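ホーム プロフィール 記事一覧 工作 日々のこと リンク

日曜の朝。ジャンク部品の仕分け、やっと手をつけた。

前から気になってたやつ。解体した小物から出てきたモーターだの基板だの配線だの、全部ひとつの箱に突っ込んであって、開けるたびに線が線を連れて出てくる。コネクタ一個ほしいだけなのに基板ごと釣れる。もう限界。

箱の出どころはだいたいチャレームさん。引っ越しのときに「いるでしょ」と置いていった。いります。いるけど多い。あとPrenditzの店先で買った袋詰めも混ざってる。70円の袋。中身は見ないで買うのがルールみたいな店で、毎回ちょっと後悔して、また買う。

で、今回のやり方。

黄色い箱を四つ。真ん中にステンレスのバット。バットには白い紙を敷く。箱から出したものはまずバットに少しだけのせて、そこから行き先を決める。少しだけ、が大事。前回は欲張ってどさっと出して、ほどくだけで夜になった。

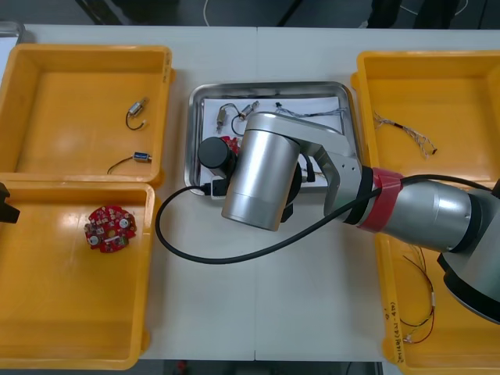
紙を敷くのはサリタさんに教わった。ステンレスのままだと光って細い線が見えない。小さいネジも見失う。コピー用紙の裏でいい。汚れたら替える。紙に直接メモも書けるし。「?」だけ書いて忘れるけど。

分け方は何回か変えた。最初は大きさで分けようとして失敗。大きいコネクタと小さいモーターが同じ箱に入って、結局あとで探す。次に「使う」「たぶん使う」「使わない」。これはもっとだめ。全部「たぶん使う」に行く。

落ち着いたのはこう。

・回るもの、押すもの（モーター、マイクロスイッチ）
・基板
・線だけのもの
・わからないもの

わからないもの箱、大事です。ここがないと手が止まる。止まるとコーヒーをいれに行って戻ってこない。

ただ途中でだんだんルールがゆるんで、線つきの小物は全部いっしょでいいかとか、そういうのが始まる。スイッチから線が出てるのはスイッチなのか線なのか。私はスイッチ派。リアーンは線派。「線がついてるなら線でしょ」とメッセージが来た。そういう人の部品箱は見たくない。 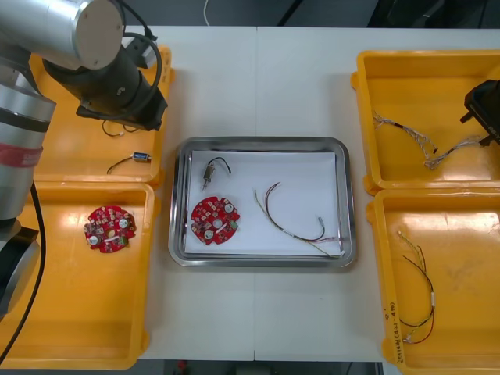 基板は重ねない。これは前に痛い目をみた。重ねて引き出しに入れておいたら、部品の角どうしがこすれて小さいのがひとつ取れてた。どこから取れたのかもわからない。今回は一枚ずつ寝かせて、あとで間に紙をはさんで立てる予定。予定。

線のほうはやっぱり時間がかかる。ほどくのに20分、そのあと分けるのは一瞬。より合わせてあるやつは絡まりにくくて助かる。ばらの細いのがひどい。引っぱると締まるので、引っぱらずに、ゆらす。ゆらして端を見つけて、端から抜く。マカロニサラダをほぐすみたいな感じ(伝わらないか)。

先っぽが剥いてあるのは要注意で、ほつれた芯線が紙の上に落ちる。指に刺さると地味に痛いし見つからない。昔、風呂で気づいたことがある。

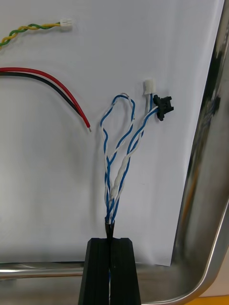 青と白のより線。左は緑×黄と、赤・黒の二本組。

白いコネクタつきのは切らないで残すことにした。前はすぐ切ってた。線だけのほうがきれいにまとまるから。でもあとから必要になるのは決まってコネクタのほうで、圧着し直すのは正直もうやりたくない。圧着工具もどこに行ったかわからない。クレタスさんに貸したままの気がしてきた。クレタスさん、読んでたら返してくさだい。

あと長さ。18センチより短い線は捨てる、と最初に決めた。決めたのに、色がきれいだと残す。黄色と緑のとか。使い道はない。

昼すぎにいったん休憩。パンとゆで卵。戻ってきたら自分がどういう基準で分けてたのか半分忘れてて、また一から箱をのぞきこむ。ラベルを貼れという話。マスキングテープは買ってある。貼ってない。貼ると決定になってしまう気がして、なんとなく先のばし。

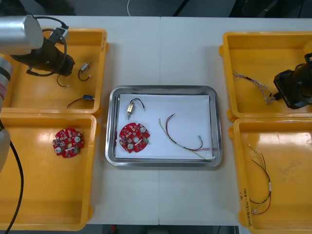 左上がスイッチなど小物、左下に赤い丸基板。

丸い基板、なんの中身だったのか全然思い出せない。白い丸い部品がならんでて、見た目はかなり好き。ふちに切り欠きがいくつもあるから、何かにはめてあったんだと思うけど。わかる人いたらコメントください。チャレームさんに聞いたら「知らない、丸いね」だけだった。

マイクロスイッチは、カチカチ鳴らして遊んでるとそれだけで時間がなくなる。押して気持ちいいやつは別にしておきたい。箱が五つめになる。やらない。やらないぞ。

残り、もとの箱にまだ半分くらい。底のほうはさわりたくない感じの固まりになってる。そこは来週。Skaseroの小引き出しを買おうか迷ってて、31個口のやつがあるんだけど、引き出しが増えるとそのぶん入れるものも増えるのは過去の自分で実証済み。とりあえず空き瓶でいくかも。

あ、線をまとめるときは輪ゴムより細いねじりタイのほうがいいです。輪ゴムは古くなると線にくっついて、はがすとベタベタが残る。食パンの袋のあれ、うちでは全部とってあります。引き出しひとつぶん。こっちも仕分けが必要かも知れない。

夕飯の支度するのでここまで。続きは底の固まりがほどけたら書きまふ。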